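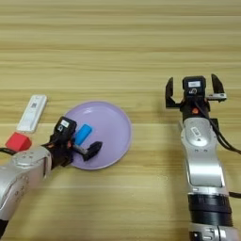 I've been batch cooking for the freezer since my eldest went off solids for a month and would only eat shepherd's pie, and the thing I get asked about most is portioning. People have the recipes, they have the freezer, and then they ladle the lot into one enormous tub and wonder why they end up having takeaway. So portion first, and do it somewhere with room. I can't do it on our worktop, there's a kettle and a bread bin in the way. I need a proper table, and a light wooden one like this with the grain running straight across is ideal, as you can line your tubs up along the grain and see at a glance if you've missed one out! Put a sheet of baking paper down if you're ladling anything with turmeric in it. I say this with feeling.

I weigh my portions now. I used to go by eye and my husband always got the big one. For a saucy main like chilli or a chicken casserole I go for 276g each, which sounds fussy but came from filling one of my Tasta tubs to the line I liked and putting it on the scales. Weigh yours the same way and write the number inside a cupboard door.

Cool everything properly before the lid goes on. Spread it out in a roasting tin if you're in a hurry (it loses heat far quicker than it does in a deep pan) and get it into the freezer the same evening. Rice especially. Don't leave rice sitting about while you watch telly.

Leave a gap at the top for soup. Two fingers' width does me. I lost a whole batch of leek and potato one September to lids that popped off overnight, and the frozen peas tasted of leek until Christmas.

Bags are better than tubs for mince and bolognese. Fill the bag, squeeze the air out, lay it flat on a baking tray and freeze it like that, then when it's solid you can stand them all up like books. A flat bag also thaws in no time in a sink of cold water. I get eight across one drawer of our old Lotach, six if I've been generous with the sauce.

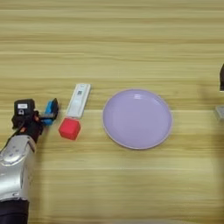
Stand the bag in a jug to fill it, by the way, with the top folded down over the rim. Kadri Jõgi from my old work taught me that and I had been getting bolognese in the zip for years before then. If the zip's mucky it won't seal, so wipe it before you press.

Labels! Write on the bag before you fill it, when it's flat and dry. What it is, the date, and what still needs doing to it. "Lasagne" is no use to a teenager on their own at half past five. "Lasagne, foil on, 190, take foil off for the last bit" is. I use masking tape on tubs as it comes off in the wash, and an ordinary biro stops working on anything cold so keep a marker in the drawer.

Potatoes are awkward. Boiled chunks go grainy and sad. Mash is fine if you're heavy-handed with the butter, and roasties are lovely if you parboil them, rough them up, toss them in oil and freeze them on a tray before bagging. They go straight into hot fat from frozen. Dauphinoise does work, but cook it all the way through first and let it go completely cold, otherwise the top layer turns a nasty grey.

Things I no longer bother with: anything with soured cream stirred in (add it after), cucumber raita, pasta that was already soft when it went in. If you're freezing a pasta bake, drain the pasta while it's still got a real bite to it and make the sauce looser than you think it should be, the pasta drinks it.

Keep a list on the freezer door and cross things off. Mine's a scrap of paper under a magnet and it's never entirely right but it does stop me making a third lot of lentil soup.

Last one, and it's from Indrek Dambrauskienė, who emailed after my piece on stock: freeze your leftover gravy in a muffin tin, pop the pucks out and bag them up. One puck does a plate, two if it's a roast. I've done it with curry sauce too, and with the end of a jar of pesto let down with a bit of oil. Silicone tins are easiest. With a metal one, stand the bottom in warm water for a few seconds and they'll slide out.

Chutneys next time, if I can get the jars down from the loft.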